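Planner keeps swinging the elbow wide on short moves

pranab_r
OK I give up, asking the crowd. I'm running the tray task in sim before we let the real arm near any boards. Stack is Ustero for planning with Grostgate handling the controller side. Long moves are fine. Short hops between neighboring parts on the tray are where it goes nuts, and maybe one in 9 takes this huge lazy elbow swing to move the gripper a few inches.

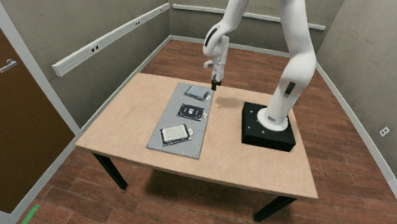 I already bumped the planning time from 2 seconds to 9 and it made zero difference, except now I wait longer for the same dumb path. Goal is sent as a pose, no joint seed. Any ideas?

mothbench
No joint seed is your problem. IK hands back whatever solution it likes and the planner dutifully goes there. Seed it with the current joints and I bet most of it goes away.

Siddiqui_Arif
Kind of disagree with mothbench. Seeding helps, sure, but for hops that short I wouldn't use a sampling planner at all. Straight line up, across, straight line down. Save the fancy stuff for getting to the tray in the first place.

mothbench
And when the straight line runs into a joint limit halfway? Then you're writing fallback code, and now you have two planners to babysit.

Siddiqui_Arif
Yep, and I've babysat two planners since March and it's fine lol. The fallback is like 29 lines.

pranab_r
Tried the seed first because it was the lazy option. Ran 67 hops, 2 bad swings. Way better! Both were going to the part at the far end of the tray, so I'm guessing it's close to a limit there. Arif, could you post your fallback?

Siddiqui_Arif
Will dig it out tonight. Check your wrist limits in the robot file while you wait. Mine were set tighter than the controller's and I lost a whole afternoon to that.

mothbench
2 bad ones is still 2 too many around real boards, I'll give Arif that much. I'd still log the joint values on both before adding any more code.

pranab_r
Logging is on, running it again now.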